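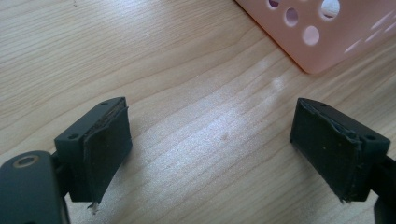
A table with a pale wood grain.

Gronness residents told to fold it or forget it as laundry room gets new rules

Tenants of the Gronness apartment block have been given until the end of October to get used to a new way of doing the washing, after what building managers call "a sustained period of informality" in the ground-floor laundry.

The room serves 26 flats and has, by common agreement, never served any of them well. Loads were left in the dryers overnight. Socks turned up on the noticeboard, pinned by the toe. One fitted sheet spent most of winter on the windowsill and was understood by newer tenants to be a curtain.

Under the rules, washing left in a machine for more than 16 minutes after the cycle ends may be taken out by whoever is next in line. It must go into a basket and be placed on the folding table. It may not be put on the floor, on top of the lint bin or, in a clause that seems to have a particular evening in mind, in the lift.

Bookings will be made through Prinora, an app that lets tenants reserve a washer up to a week ahead. It replaces a sheet of paper and a pen on a string. The pen went missing in autumn and the string has been doing the job alone ever since.

Managers said the app had already logged 2,469 bookings at Gronness during its trial, a figure that raised eyebrows in a building with three washing machines. They later clarified that one household had reserved every available slot until the new year and had been asked to choose a favourite.

The cost has been less well received. Fitting out the room came to $1,991, which covers the app, new hoses and a laminated sign. Several tenants at last month's meeting wanted to know how much of that was the sign. The answer was taken on notice.

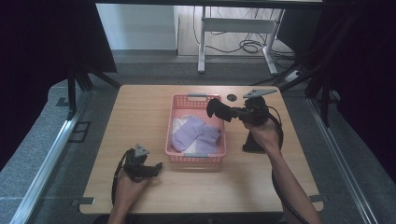 Neighbours watch with interest

Across the road, the Melari building has run a similar system since the start of the year and reports fewer arguments, though it concedes that the arguments it still has are longer. Most are over delicates. The Melari rules let a neighbour move your washing but are silent on whether they may put it through the dryer as a kindness, and at least one wool jumper now fits a child.

Gronness has tried to get ahead of this. Rule nine says a neighbour's clothes may be moved but not "improved". Folding is allowed. Ironing is not mentioned, and managers said they did not expect it to come up.

The local laundromat, Ndung'u, said it had noticed no drop in trade and wished everyone at both addresses the very best. It has extended its opening hours to 10pm.

Tenants who want to object to the rules can do so in writing, using the form on the laundry noticeboard. They will need to bring their own pen.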